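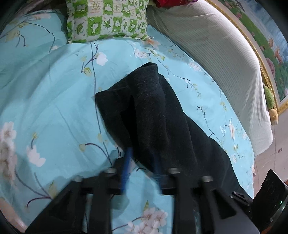 Buying a second arm before the first gripper had finished its trials was a mistake, in Tomomi Yagi's opinion, and the money should have gone to spare fingers and cable. The project group did not agree at the time. The final budget in section 4.2 follows that advice in part.

4. Equipment planning

4.1 Requirements

The task set for Louro is the folding of towels and clothing on a bed. A bed differs from a bench in ways that affect purchasing. The surface gives under load, and dark fabric on a printed sheet is a harder case for segmentation than plain cloth on a plain table. The hand-held gripper and the arm-mounted gripper must share the same finger geometry, or the demonstrations do not transfer. This requirement removed the Rirex unit from the list, as its fingers are sold only with its own wrist flange.

4.2 Budget

The department allowed a total of $2,654. Of this, $1,000 was reserved for the used Asari arm and could not be moved to another line. The remaining $1,654 covers hand-held grippers, cabling, fasteners, storage and a contingency.

We planned for 3 hand-held grippers: two in use and one held back for parts. Rainer Strobel's first draft listed five, with no spares of any kind. That draft was dropped when the Proria quote came in with shipping charged per item.

Cable is a separate line. It was first entered under "miscellaneous" and was used up before the other items in that group. Fingers are also listed separately and are treated as consumables.

4.3 Schedule

Orders go out in June. Lead time on the arm is 3 weeks – the grippers are assembled in the lab and depend only on printed parts and fasteners. Collection with the hand-held units can start without the arm, so a late delivery delays evaluation only.

4.4 Open items

The second arm is deferred to the next funding round. Storage has not been priced. The Proria quote excludes tax and needs to be reissued before the purchase form is signed.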